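Removing Marks from Stone-Look Countertops

Updated 23 Jun 2020

Identify the surface before choosing a cleaner. Natural marble reacts with acid. Laminate and porcelain printed with a marble pattern do not, but laminate scratches easily and swells at open seams.

Routine cleaning. Mix 5 ml of plain dish soap into 1 liter of warm water. Wipe with a microfiber cloth, rinse with a second cloth and dry at once. Soap left to dry leaves a dull film that shows most on gray and black tops.

Grease. Raise the soap to 15 ml per liter and let it stand for two minutes. Do not use scouring powder on any polished finish.

Coffee and tea. On laminate, apply a paste of baking soda and water, wait five minutes and lift it off without rubbing. On marble, use a store-bought poultice and keep it covered for the time given on the pack.

Water rings. On marble a ring is often etching – damage to the polish – and no cleaner will remove it. Small areas can be worked by hand with marble polishing powder. Large areas need a stone shop.

Scratches. Wet-sand honed marble only, and match the grit to the existing finish. Polished porcelain and laminate should not be sanded at all.

Heat. Use a trivet under any pan above 50 °C. The Cusstead test panel, a laminate, showed a faint white mark at 130 °C and blistered at 148 °C.

Seams. Check the silicone every June. Cut out any length that has lifted, dry the joint overnight and reseal.

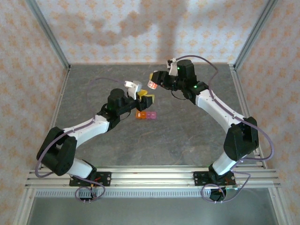 Gray marble-patterned tabletop, seen from above.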